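Small tips for keeping a table arm in good order
by Begoña Requena

Before the first run, I check the clamp. It must sit tight on the aluminum rail. I pull the base with two fingers, and if it moves I tighten again.

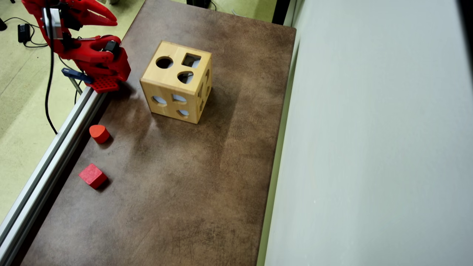 Red gripper, with the sorter cube and two red blocks on the table.

Cables are the second thing. Leave a long loop, so the arm can reach over the cube without pulling the plug. Marcela Vávra ties hers every 79 runs; I only look.
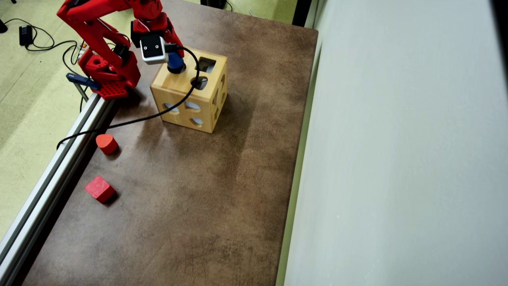 Blue block held over the top of the cube.

For the fingers, wipe them with a damp cloth and let them dry. Do not use oil on printed plastic parts.
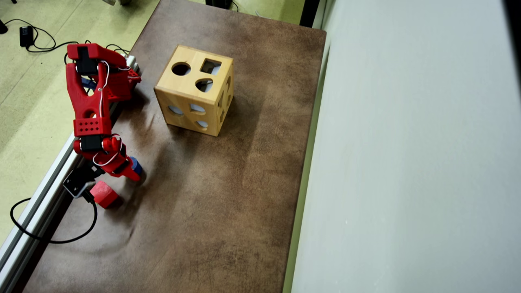

Servo screws become loose slowly. I go over them each September, beginning at the shoulder, and write the date on tape under the table.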